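Water and Sanitation in the Home, lecture 6
Teacher: Jouko Ojala

Every toilet has a water trap. It is a bend in the pipe which holds water and keeps the smell of the sewer outside the room. In an empty summer house the trap can dry, so please flush before June guests come. 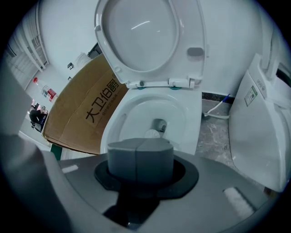 Fig. 1. Toilet bowl with the lid raised. The drain opening is low in the basin.

Older cisterns use around 6 litres for one flush. A small flush needs much less. For next time, read chapter 2 and compare the water bills of two households.

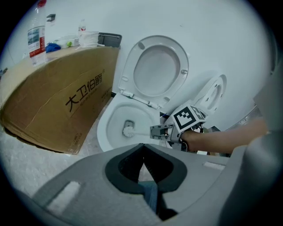 Fig. 2. Brush in the bowl.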